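Sorting the Summer Box
A talk with Petronella Du Plessis of the Akstead clothing exchange

July 26, 2018

Petronella Du Plessis has run the sorting table at the Akstead clothing exchange for 16 years. The exchange takes in sports and summer clothes, checks them, and passes them on to families in Akstead and Rosto. Last year 1,980 pieces came in and 1,425 went back out.

The gap is mostly wear, she says. "People give us good things, but they also give us the bottom of the drawer. I don't mind. Somebody has to look at it, and we have the table."

The table is plain light wood. She likes a bare top with no cloth on it. "A cloth hides things. You put a white hat on a white cloth and you miss the button that fell off."

She works with few pieces at a time, and she does not fold anything before it has been checked. "If you fold first, you end up folding twice. Put it down the way it comes out of the bag and have a look at it." 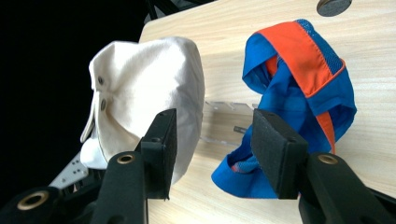 Hats and sportswear

Caps are harder to place than most people expect. Stiff ones keep their shape in a box, but soft cotton ones come out crumpled, and many families pass them over for that reason alone. Du Plessis thinks this is a shame.

"A soft cap is the better cap for a child. You can push it in a coat pocket. I press the crown out with my hand, stuff it with a towel and leave it overnight - most of the creases go."

Bright sportswear has the opposite problem. It goes fast, often before it has been looked at properly. She checks the mesh first, holding it up to a window, and then the elastic. "Mesh catches on everything. A small hole in cotton I can mend in a few minutes. In mesh I usually leave it alone and put the thing in the practice pile."

What she looks for in canvas

For light canvas she goes by touch as much as by eye. She takes a fold, pinches it and rubs it against itself. Thin cloth will feel slippery at the crease. After that she looks at the metal parts, where rust can start and spread into the threads.

"I look around every eyelet. If the cloth is pulled, I want to know if it is only gathered or if it is tearing. Those are two different jobs." 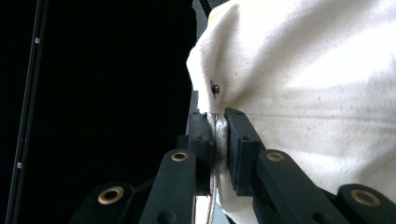
A fold of cream-white canvas, with a small dark eyelet or rivet just above it.

Specks do not worry her much. She soaks pale cotton in cool water for 3 hours, then washes it with plain soap. What is still there after that stays. "It's a hat. It will be outdoors."

The next big intake is in October, when the summer boxes are closed and the Hofstetter school sends over its lost property. Du Plessis would like a second table by then. She has asked for one twice.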